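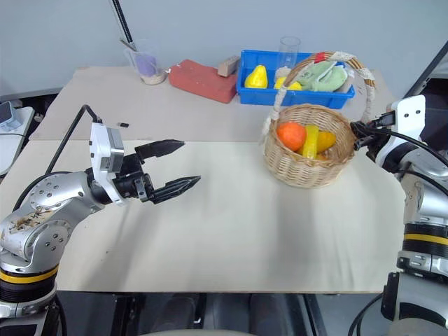
Cell 2, left arm with two-finger gripper open, fruit basket on the table

Gripper comparison, weekly inspection
Checked by: Custódio Leitão
Day: Wednesday, start 9:15
Grippers under trial: Dolletti (left arm), Chambi (right arm)
Controller: Perkia, same program on both arms

1. Emergency stop, both arms
OK. Pressed once for each arm during slow motion. Both stopped.

2. Joint housings and bands
OK with remark. Upper joint of the left arm has a worn patch with brown stains and some writing by hand. I tried to clean it with a cloth and it stays. Please do not write on the housings, use the tape.

3. Gripper fingers, left
OK. Both ridged tips are fixed well, no play when I pull by hand. Screws tightened again with the small key.

4. Gripper fingers, right
To repeat. Closes fully, but one finger arrives a little later than the other. Last week it was the same. I ask Ivo to look at it before the next long run.

5. Wrist camera, left
OK. Module does not move on its mount. Lens cleaned.

6. Cables
Left: attention. The black cable behind the camera makes a high arc. In the turned position it can touch the arm. I would like one more clip there - not too tight, the wrist needs the length.
Right: OK.

7. Basket test (orange, banana, mango)
Done, 32 picks with each gripper. Dolletti dropped the mango two times, Chambi dropped it five times. The banana is easy for both when it stands up. The basket handle is the real problem, because the fingers come near to it on the way out. Keep the slow speed of 15 percent above the basket.

8. Objects at the back
The tray with the pear and the other yellow fruit stays where it is for the second test. The drinking glass behind the tray must go out before the arms run at full speed. Not closed yet.

9. Cycle counter
Left 513 since the new fingers were mounted. Change is planned at 3,000.

Result: left arm can be used. Right arm only at slow speed until point 4 is closed.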